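Regleta con interruptor: ¿se puede dejar conectado un calefactor pequeño?

Mitra Babaei
06/11/2020
Tengo una regleta blanca en el escritorio, conectada a una toma de pared con magnetotérmico de 16 A. Quiero añadir un calefactor de 1500 W. La sección del cable no figura en la carcasa. ¿Hay riesgo si además cargo el portátil?

Rostam Akbari
A 230 V, 1500 W son 6,5 A. Un portátil suma menos de 0,5 A. Si la regleta admite 16 A y el cable es de 1,5 mm², la carga total queda dentro del límite. El problema suele estar en los contactos: una clavija floja aumenta la resistencia y calienta el alvéolo.

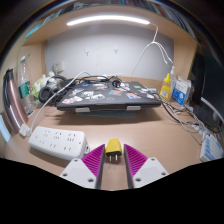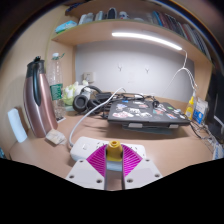 Regleta blanca y pieza amarilla, quizá una clavija, sobre el escritorio.

Conviene comprobar tres puntos:
- Intensidad nominal, grabada normalmente en la base.
- Sección impresa en la cubierta del cable. Con 0,75 mm² no conectaría el calefactor.
- Temperatura de la clavija tras 30 minutos a plena potencia. Tibia es admisible; si molesta al tacto, desconectar.

El cable debe estar totalmente extendido. Enrollado disipa peor y la intensidad admisible baja.

Hamisi Mbwambo
Yo tuve una Flunden 17 meses con un radiador y no pasó nada.

Zohreh Amini
Que no pasara nada no es un criterio. Los fabricantes de calefactores suelen pedir conexión directa a la pared, y el manual prevalece sobre el cálculo. Deja la regleta para el portátil y la lámpara. Si la toma queda lejos, mueve el calefactor o instala otra base con cable de 2,5 mm².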